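About Us

Moser Creek Watershed Partnership
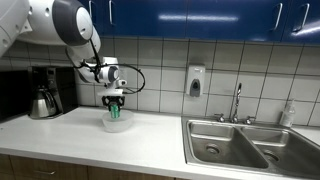
A robot arm over the kitchen counter, with a light tiled wall behind

Welcome, and thank you for wandering over to this part of the website! We are a small nonprofit that looks after the creek, its side streams and the land that drains into them, from the wet meadows above Girnley down to the old mill pond at Prusuden. If you live, farm, fish, paddle or walk the dog anywhere between those two places, then you are already part of the watershed, and we would be very happy to know you.

How we got started

The partnership began at a kitchen table in Zotau, after a spring flood took out a footbridge and left a good deal of other people's fencing in the willows. Wendelin Marti, who was teaching earth science at the high school then, invited the neighbors on both banks to come and talk about what the creek had been like when they were young, and what they would like it to be again. The talk went on well past supper. By the end of it there was a list on the back of a feed calendar, and we still work from a version of that list today (it has been typed up, and a few things have even been crossed off).

For the first several years we had no office and no paid staff, and our water testing gear lived in the trunk of Wendelin's car. We now have two staff members and a proper room in the former grange hall in Zotau, with a map of the whole drainage on the wall that visitors like to put their fingers on. Wendelin has since retired from teaching and serves as our director.

What we do

Most of our work is slow and muddy, and we love it. We plant native trees and shrubs along bare stretches of bank – willow, dogwood, silver maple, whatever suits the soil – and then we go back and water them, take off the tubes and pull out the reed canary grass that would like to swallow them up. Last planting season 300 seedlings went into the ground on the Girnley side alone, and anyone who was there in the rain will tell you about the clay.

We also keep six monitoring stations along the main stem and the larger side streams. At each one we check temperature, clarity, dissolved oxygen and road salt, and in the warmer months we turn over stones to see which insects are living underneath. Mayflies and stoneflies are fussy creatures, so finding them is always good news. The results go into a plain-language report every February, and paper copies are kept at the Prusuden library for folks who would sooner read it in an armchair.

Then there are the culverts. A surprising number of the older pipes under our back roads sit too high for fish to get through, and we have been working our way along them with the road crews, measuring drops and writing up which ones ought to be replaced first. It isn't glamorous, but there are brook trout above the Girnley road crossing now that had not been seen there in a long while, and we are still a bit giddy about it.

Working with landowners

Nearly all of the creek runs through private land, so very little of this could happen without people opening their gates to us. If you own frontage and are worried about erosion, beavers, a wet basement or a pond that turns green every summer, please call. We will come and walk the bank with you, free of charge, and talk through what might help. We aren't inspectors and we don't report anyone. Some visits end in a planting plan and a grant application, and some end in coffee and a long chat about muskrats, and both are fine with us.

Schools and families

Each spring and fall we take classes out to the gravel bar below Zotau to wade, net and sketch. We have boots in most sizes, including very small ones, and we can lend nets and trays to teachers who would like to run their own outing. Families are welcome at our evening creek walks, which leave from the grange hall at 6:30 p.m. through the summer. Bring bug spray, and a change of socks for anybody under ten.

How we are funded

Our money comes from membership dues, small grants for habitat work, and the plant sale, where you can pick up native perennials grown from seed gathered in the valley. Members receive our newsletter and first pick of the swamp milkweed, which goes fast.

Come and see us

The office is upstairs in the grange hall, with parking around the back by the rain garden. Mornings are the best time to catch us, as we are usually out on the creek by 1 p.m. when the weather allows. If the door is locked, leave a note in the box with your name and number and we will call you back.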